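3.2 Collecting the demonstrations

Each task was shown to the Bakix hand by remote control. Grasps of a white cylindrical container (Figure 1) were taught first.

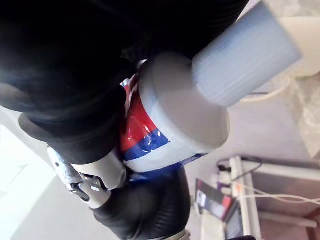 Réka Lengyel notes that guiding the fingers by hand gives smoother paths but hides the contact forces. We kept remote control for all 317 runs, and recorded finger positions throughout.

Runs with no object held were stored separately.
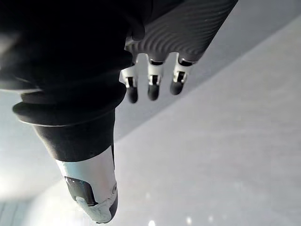
They served to set the resting pose of the fingers, from which every run in the Kashindye set begins. Operators practised for 30 minutes beforehand.
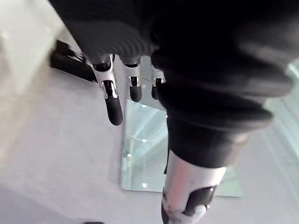 Robel Teshome asked whether so short a practice favours skilled operators; we return to this in Section 5.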